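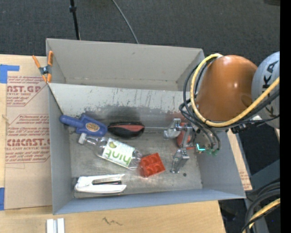

Odds and Ends: The Mixed Bin

Small household things in a big gray bin, with a clear hint bottle lying on its label and a bright red building block at the bottom end of it. The blue tool is shaped like a grooming brush.

The bin has had a lot of use. The sloping panel is scratched and scuffed, and there is a dark smudged band low down on it.

About this gallery

Hurkitz is a reuse store in Bellness, in the old Bandetti dry goods building. We have 2,000 square feet on one level. Most of that goes to furniture, kitchenware and books, and the rest goes to the kind of stock that doesn't fit any of those shelves. This page belongs to that last group. The furniture and kitchen pages are separate and get updated more often.

The mixed stock is what comes out of desk drawers, toy chests, bathroom cabinets and the bottoms of moving boxes. A lot of it is useful. Some of it is half of something, and the other half may be two boxes away. Last March we sorted 378 boxes of it, which is still our busiest month.

How mixed stock is sorted

Bags and boxes are opened at the back counter. Anything sharp, leaking or broken comes out first. Clothes and linens go to the textile cart, books go to the book room, and what is left gets sorted by use.

Desk and office: Staplers, hole punches, tape dispensers, rulers, scissors. Each stapler is tried on scrap paper. If it jams, we clear it and try again, and if it jams a second time it goes to metal recycling. Staples are sold by the box when the box is full, and given away with a stapler when it isn't.

Toys and blocks: Building blocks are kept by size. The large ones with big round studs do not mix with the small ones, and a bag with both in it takes a long time to sell. Blocks are washed in a mesh bag in warm soapy water and spread on towels overnight. Single blocks go into the fill-a-bag tub by the front window.

Grooming and bath: Pet brushes and combs are fine if they are clean and the teeth or bristles are all there. Please pull the hair out before you drop them off. We do not take used toothbrushes, razors or loofahs.

Cases and small containers: Eyeglass cases, pencil cases, tins, pill boxes, coin purses. These get opened and checked before they go anywhere. We have found rings, house keys, baby teeth and a folded map of the Bellness bus routes. Keys and jewelry are held at the desk for a month.

Bottles: Reusable bottles are taken if they have their own lid. Empty drink bottles are not stock, even the nice ones. They go in the recycling cart by the side door, cap on.

Prices

Most things from the mixed shelves are $2. Staplers and working hole punches are marked separately. The fill-a-bag tub is priced by the bag, and the bags are at the register. If something has no sticker, bring it up and we will price it there.

We don't hold mixed stock and we don't price it over the phone. It moves around too much for that.

Before you drop off

Put small things in a box or a tied bag. Loose items in the back of a car tend to end up under the seats, and then you have to make the trip again. Keep sets together with a rubber band or a piece of masking tape – a set that arrives together can go straight out on the shelf.

Write on the outside if there is glass in the box. Take out batteries, or leave them in and write that too.

Drop-off is at the side door, 691 Lazăr Street, from 9 a.m. to 4 p.m. The door is narrow. Large furniture has to come in by the loading dock on the other side, and you should call before bringing any. There is parking for short stops along the fence. Please don't leave boxes outside after closing, even under the awning. Rain blows in from that side and we lose whole boxes to it.

Things we are short of

Large building blocks, any color. Wide rubber bands. Pencil cases that close. Hole punches. Clean jars with lids, which the kitchen side uses for buttons and screws.

Things we have plenty of

Coffee mugs, plastic hangers, picture hooks, single earbuds, phone cases for older phones. We would like a break from these until the fall.

Using the photos

Photos in the store gallery can be printed or reposted by schools and other reuse stores. Please credit Hurkitz, Bellness. Items shown may be sold or recycled by the time you visit, and we can't set them aside from a picture. For a larger copy, ask at the register and leave an email address. It usually takes a few days.

More galleries: Chairs and Stools – Kitchen Shelves – Lamps – The Book Room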